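Kundanside Workshop > Automation > House Rules > Gallery

Print this page | E-mail this page

House Rules for the Picking Cell, Illustrated

The written rules for the Kundanside picking cell run to 919 lines. I know this because I wrote most of them, and because Zanetti, our parent outfit, asked for a line count before agreeing to have them bound. Since the binding, the document has been in excellent condition. It has the crisp spine of a thing never opened.

So we are trying a gallery. The rules below are the ones that get broken most often, boiled down to a line or two each. A few have a picture to go with them and the others will get theirs when I get around to it. If your favorite rule is missing, it is in the binder at Skorneck, on the shelf over the sink.

Rule 1. Walk the cell before you power it.
All the way around, on foot, looking at things. Leaning in the doorway with coffee is a separate activity and does not count, however thoughtful your expression.
(Picture to come.)

Rule 2. The teach pendant goes back on its hook.
Not on the cabinet, and not on the chair. The cable is long enough to reach the chair, which I regard as a design flaw in the cable.
(Picture to come.)

Rule 3. Hand-guided moves stay under 200 millimeters per second.
The standard we work to allows 250 for manual mode. We picked a lower number after watching each other drive. Anyone who finds it too slow is welcome to spend the extra time reading the binder.

Rule 4. One person in the cell, one person at the stop button.
These are two people. The question has come up. Stretching out a leg toward the button does not make you both of them.
(Picture to come.)

Rule 5. Write down what you changed.
"Tweaked it" is not an entry. Neither is "tweaked it back." The log from last February has a full page of each, and we still don't know where the tool offset went.

Rule 6. Clamp the bin, dress the cables, mix the objects.
Three rules that got merged to save paper. A bin that can creep will creep, and then every pick position you saved is a fond memory. Cables get tied to the arm at more than one point, with enough slack for the wrist to turn and no more. As for the contents, a bin of identical blocks teaches you how to pick identical blocks, so put in soft things, hard things, dark things on a gray floor and something with a face on it.
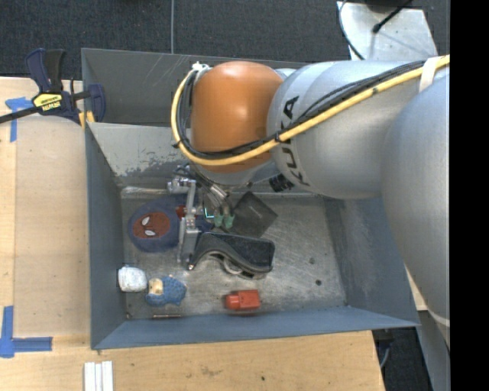 Bar clamp over the left rim, yellow and black cables tied along the KUKA arm, and a Spider-Man-style face looking sideways past the gripper. The blue tape is on the table, where tape marks belong.

Rule 7. Check the fingertips at every shift change.
Pads wear out politely, a bit at a time, and then drop something. Ours get looked at every 300 cycles whether or not a shift has changed, and the person looking signs for it. Initials are fine. A drawing of a duck is not initials.
(Picture to come.)

Rule 8. Nothing personal inside the line.
Lunch, phones, jackets, the good screwdriver. The robot has no idea whose sandwich it is. See line 152 of the binder, which is short and was written in some anger.

Rule 9. Visitors from Oresholm sign in like anyone else.
Yes, including the ones who helped write the rules.

Corrections and complaints go to me, preferably in that order.

Primo Parisi
Page last changed Nov 6, 2022

Contact | Copyright Kundanside Workshop | Back to top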